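4.2 Walking the floors

I came to the Esden survey with a fairly simple idea of what I'd be doing. I would visit people in their flats, ask them how they kept their floors clean, write it all down, and then sort it into methods. By the end of the first month the sorting had gone to pieces, mostly because people kept answering a different question. I'd ask how often they mopped and they'd tell me about their mother's kitchen, or a downstairs neighbour who complained about chair legs, or which socks the children were allowed to wear in winter. So I let them, and this section follows them more than it follows my original list of questions.

The households are the 28 I introduced in Section 3, all in the Esden blocks and all with hard floors in at least one room. I visited each of them twice, once in the morning and once after the evening meal (I was fed far more often than I deserved to be). Thư Mạch came along on the second round and did the interviews where Vietnamese was the easier language, and a good many of the remarks I lean on here are ones she caught and I would have missed completely. The diaries run to 1190 entries. I have read all of them, some of them several times, and I still find new things to be puzzled by.

Let me begin with colour, as that was where almost everybody wanted to begin. Pale floors divide people! Those who had chosen one talked about light, and about rooms feeling bigger, and then in nearly the same breath about hair. Those who had moved in and found one already laid went straight to the hair. One woman on the fourth storey told me she had never thought of herself as a person who sheds until she lived with white tile, and now she thought about it before she'd had her tea. Her husband, who had been listening from the hall, put his head round the door and said the floor had made her strict.

I like that word a lot, and I've borrowed it. A strict floor, in what follows, is one that people feel is checking up on them. It came up most often with plain, light surfaces, and much less with patterned lino or the speckled stuff in the older bathrooms. Speckle forgives. One man described his as "a floor you can have a bad week on", and then asked me not to tell his sister.

Shine matters too, though people were less sure how to talk about it. Gloss was described as looking clean and being slippery, and matt as looking honest and being a pain to mop, as a half-dried streak could sit there all afternoon. Quite a few diary entries mention getting down low to look across the floor towards a window, which is a habit I recognised straight away from my own kitchen. Nothing is visible from standing height and then you crouch and there it all is. Figure 3 has a large, matt, off-white tile of the kind that the talk in this part kept circling back to, with its thin grey joints running off at a slant.

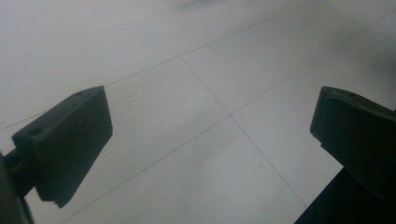

4.3 Grout, and whose job it is

If the tile is the part people choose, the grout is the part they argue over. I had put a single question about it in the interview guide, right near the end, and I could have built the whole study on the answers.

The first thing to say is that grout hardly ever counts as part of "doing the floor". Somebody who had sworn to me that the kitchen was done every day would, when I asked about the joints, look slightly hurt. Grout belonged to another kind of time altogether: before guests, before the New Year, before handing back the keys. In the diaries it turns up in clusters, with long empty stretches between, and when it does turn up the handwriting gets bigger. "GROUT" says one entry from June, with two lines under it and nothing else for the rest of the day.

The second thing is that it moves between people in a way that mopping doesn't. Mopping in these homes mostly had an owner. You could ask who did it and get one name. Grout got passed about. It went to teenagers who wanted something, to visiting aunts who couldn't sit still, and in one flat to whoever had lost at cards. Muriithi (whose work on shared stairwells I drew on in Section 2) calls chores of this sort "loose", meaning that they haven't settled on anybody yet, and suggests they are where you can see a household making up its mind about fairness. I wasn't convinced when I first read that. I am now, having sat through an hour and a half of a family of six deciding that the strip behind the washing machine did not belong to anyone and should be left in peace.

Then there are the tools, which I'd expected to be dull. Old toothbrushes were everywhere, of course, but people had views on them. Too soft and you were just stroking it. Too hard and you'd lift the edge, and then you had a real problem and a landlord. Several people kept one particular brush for the job and could tell me which jar or drawer it lived in, and in some homes only one person knew. Thư pointed out that whoever knew where the brush was tended to be whoever ended up doing the grout, whatever the card game had decided. I went back through my notes with that in mind and it holds up rather well, although I'd want more homes before I leaned on it very hard.

4.4 Bare feet

I didn't ask about feet at all on the first round, and it was a silly thing to leave out. Nearly everyone knew the state of their floor through the soles of their feet well before they'd seen anything. Grit by the front door, a tacky patch near the cooker, the slight drag after too much soap: all of this was reported as felt. People got up for a glass of water in the dark and came back to bed with an opinion.

This sits a bit awkwardly with Stasier's account of the "inspected home", where looking does all the work and the person who cleans is forever imagining a visitor's eye. I still think Stasier is right about front rooms. Kitchens were another matter, and so were bathrooms, where the test was private and took place at odd hours. A retired bus driver told me he could tell which of his grandchildren had been in by how the tiles felt on the way to the kettle. I asked whether he meant crumbs. He said one was crumbs and the other was juice.

Slippers complicate all this, and I haven't sorted it out properly. In homes with a firm slipper rule, people seemed to lose touch with the floor (sorry, but that is the plainest way to put it) and to mop by habit or by the clock. Where people went barefoot, they spoke of mopping when it "wanted" it. There were homes that did both, with slippers for adults and bare feet for children, and in those the children were sometimes sent for as a kind of expert witness. I have a note of a girl of seven being called in from her homework to stand by the fridge and give a verdict. She said it was fine, then moved one step to the left and said it wasn't.

I come back to her in Section 5, where I look at how children learn what counts as dirty and how they start using that knowledge to get out of things.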